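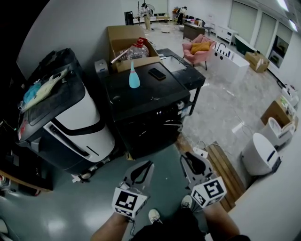 Figure 2. Items resting on and beside a black cart at the Dredness site: spray bottle, smartphone, open cardboard box with water jug, and a service robot with a plastic bag on top.

Papers > Shared Workspaces > Resting Places for Everyday Items > Section 3

January — Cosmin Bucur

3. Where things are put down

3.1 Surfaces and what counts as one

The inventory covers 156 items found out of storage at the three sites, Follik, Dredness and Preda. An item was entered if it was in a common area, was small enough to be carried in one hand or under one arm, and was not in a drawer, cabinet or closed container. Chairs, bins and anything fixed to a wall were left out. Each item was entered once per visit under the Rosteo scheme, which records the item, the surface it rests on, and the nearest labeled storage place.

The scheme as first written had only four kinds of surface: table, shelf, floor and windowsill. This was too narrow. In the early visits a large share of the items ended up in the "other" column, and the notes written next to them kept naming the same things: the tops of carts, the tops of machines, open boxes, the lids of bins. We therefore added a fifth kind, which we call a borrowed surface. A borrowed surface is flat or nearly flat, stands at a height between knee and chest, and was put in the room for some purpose other than holding loose items. Carts gave us some trouble. A cart is made to hold things, but the carts in common areas were mostly used as small side tables, and we coded them as tables when nothing suggested they were about to be moved.

Figure 2 shows how close together the different kinds can stand. The spray bottle and the phone are on the cart and were coded as table items. The crumpled white plastic bag is on top of the service robot beside it, a borrowed surface. A small blue plastic item lies there as well, and we entered it only as "plastic, blue, glove or bag," as the coder could not decide. The water jug is inside an open box and belongs to the group discussed in 3.3.

3.2 Cleaning items and personal items

Spray bottles, cloths and rolls of paper towel were the most common items in the inventory at all three sites. They were found most often on tables and cart tops, and less often on the floor. At Follik and Preda there was a labeled cleaning shelf within sight of the common area, and it usually had free space on it. Distance to the shelf did not do much to explain where the bottles were left. Height did a little better. The shelf at Preda is below knee level, and bottles there were left out more often than at Follik, where the shelf is at the height of the sink.

Personal items were entered under the same rules. Phones were by far the most common, followed by keys and cups. We did not ask who owned them and made no attempt to find out. A phone lying flat on a work surface, as in Figure 2, is a good case of an item with no storage place at all: the Rosteo scheme asks for the nearest labeled storage place, and for phones the coders had to leave the field blank. Blank fields were kept in the totals but dropped from the comparison of distances.

Cleaning items and personal items often shared a surface. The people we spoke to at Follik did not see this as a problem. At Preda two people said they moved their own things when they noticed a spray bottle next to them — both said they would move the phone and leave the bottle where it was.

3.3 Open boxes

Cardboard boxes were at first treated as containers and their contents ignored. We changed this after the first round. A closed box stores things, but a box with its flaps up works more like a low shelf. People drop things in without bending far, and long items can stand in it with one end out. The box in Figure 2 has a large clear jug with a red cap in it and a metal rod sticking out at an angle. Other open boxes in the inventory held packing paper, cables, folded bags and, in one case at Preda, a pair of desk lamps.

The contents of open boxes were more mixed than the contents of any other kind of place. They were also slower to change. We revisited 20 of the places in the inventory, and the tables had in most cases been cleared or refilled with different items, while the open boxes tended to hold what they had held before. Staff at Dredness described their boxes as "on the way out," meaning that the contents were to be sorted or thrown away at some later point. No date was attached to this.

3.4 Limits of the inventory

The visits took place in working hours only, and we have no entries from evenings. Small items behind larger ones were probably missed, above all against walls and in the gaps behind carts. The coders also differed on bags. One coder entered an empty-looking bag as an item and the other treated it as waste and skipped it. We settled on entering all bags and went back over the earlier sheets to add the ones mentioned in the margins.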